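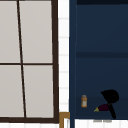

Practising on a pretend kitchen

Posted by Witold Jasińska on a Monday in February

Sastemis wants robots putting things away in our work kitchen, so we're training them in a simulated one first. Navy cupboard, a bottle, an eggplant, a black utensil. I've watched 193 runs and I'm not sold.

Bogumił used to do the shelves. Now he sits at a desk marking each run pass or fail, same pay, sore eyes. Management calls it freeing him up. I asked what for, and I'm still waiting on an answer.

Filed under: Work, Grumbles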